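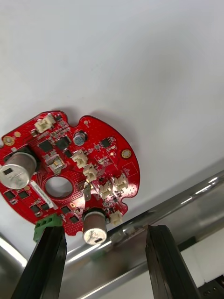
February 2, 2025

The state's proposed right-to-repair bill would require manufacturers to supply parts, manuals, and diagnostic software to owners and independent shops for six years after a product is last sold. The policy director of the Golestani Center, which supports the measure, spoke with this publication at the Center's office in Jurnmont ahead of the first committee hearing in March.

The director described the current draft as narrower than the version that failed last session. Medical devices and motor vehicles have been removed, and the section on farm equipment now stands on its own. "We lost votes over tractors, and we lost them early," the director said. "The sponsors wanted members to be able to vote on household goods without settling the farm question at the same time."

Opposition has come mainly from trade groups, joined this year by two appliance makers with plants in the state, Joltus and Ziva. Both companies have told lawmakers that open access to software tools would weaken security. The director did not dismiss the concern. "There is language in section 4 that lets a company withhold a security key if it offers another way to finish the repair. We would accept tighter wording. We would not accept an exemption that covers every product with a chip in it."

Asked about enforcement, the director acknowledged that the attorney general's office has requested more staff than the bill would fund. Civil penalties would begin only after written notice and a period of 96 hours in which to respond, a term the director called "shorter than the industry wants and longer than the repair shops want."

The Center received 98 written comments on its model bill, of which 80 came from small businesses. Several asked that the law apply to products already sold. The director said that such a change was unlikely to survive the Senate.

"I would expect amendments on the effective date," the director said. "The House leadership has not told us when it intends to schedule a floor vote."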